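Section 4 – Running the block demo at an open day

For hosts at the Vultendale site. Read section 3 (power, stops) first. Visitors come in at 10, so get this done early.

4.1 Setting the table

1. Clear the wood. Wipe down, let it dry.
2. Check the black tape square. Edges lifting? Press flat. Really bad – retape.
3. Put out the blocks: red, teal, yellow. Outside the square, space between them.
4. Home both arms. Load program 61 from the Clikotby panel.
5. Run once with no visitors. Every time, even if it ran fine yesterday.

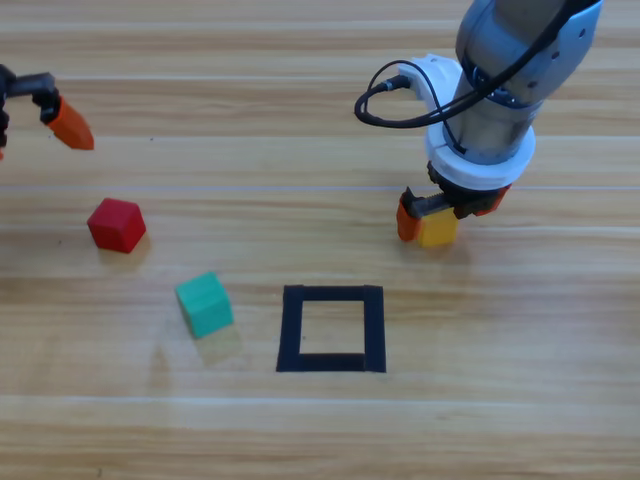
Skasport Demo Guide, Issue 2 – page 500-4

Yellow in the fingers, red and teal still on the wood, square still empty – good point to pause and talk. Hit HOLD, not STOP. STOP drops you back to homing and you loose the group.

CAUTION: Hands off the table while the arm light is green. Applies to hosts too. No leaning in to straighten a block.

Note: cable loop at the wrist needs slack. Dont tie it up tighter to look neat.

4.2 Placing and questions

6. Release HOLD. Stand to the left so the back row can see.
7. Put the gripper view on the big screen. People like this one best.
8. Point out the orange fingers on either side of the teal block, with yellow and red farther out. Kids will want to guess where it goes next – let them.

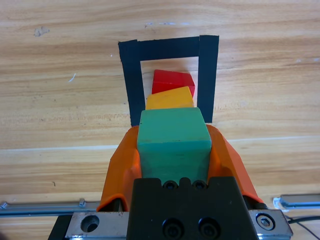
What if a block is dropped during a demo?
Press HOLD, wait for the arm light to go amber, then put the block back at its start spot and rerun from step 4.

9. End of run: press HOME, wait for both arms to stop.
10. Fill in the run sheet. Block drops go in column 2, with the time.

Note: the old Ó Briain handout from June still says program 16. Wrong, bin it.

CAUTION: Do not leave the panel unlocked between groups. Key goes back on the hook by the door.

Problems on the day – Róisín Mac Giolla, front desk. Changes to this section go to her too, in writting please.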